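Home | About Vonilen | Our pantries | Work with us | Contact

Pantry assistant, part-time, Dalik Street

Vonilen runs a community pantry for households in the streets behind the old Mercado building. We are looking for a pantry assistant to look after the tinned and dried goods and keep the shelves in order. The post is for 18 hours a week, fixed term to the end of June, with a chance of being extended.

Most of the work is simple and repetitive. Tins come in mixed boxes and have to be checked for dents and dates, sorted by contents and put out with the label facing the front. Fruit and vegetables in tins are what people ask for most, so these need topping up through the day. You will also wipe down the tables and shelves, flatten boxes and write up what has gone out. 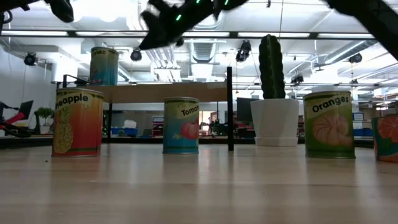
Tinned pineapple, tomato and oranges on the table, with another tin on the shelf behind.

You do not need experience in a shop or warehouse. We would like someone who can read labels carefully, lift a full box of tins safely and be polite to people who may be visiting a pantry for the first time. A second language is useful – Portuguese and Polish are the ones we hear most – but it is not required.

Hours are mornings, Monday to Thursday, with one late shift a fortnight when the Wellano delivery comes in. Pay is £264 a week before tax. We provide an apron and gloves, and training in food hygiene is done in paid time during the first month. Tea and coffee are free. There is no parking on site, but the number 7 bus stops at the end of the street.

Last year the pantry packed 944 bags for local households, and the new assistant will join a small team led by Margaux Pichon, the pantry manager.

To apply, send a CV or a short letter telling us about any work you have done, paid or unpaid, and which mornings you could start with. Letters can be handed in at the pantry desk during opening hours. If you would like to see the place first, ask for Margaux – visits can be arranged on any weekday morning.

Closing date: Thu 29 March. Interviews will be held at the pantry the following week.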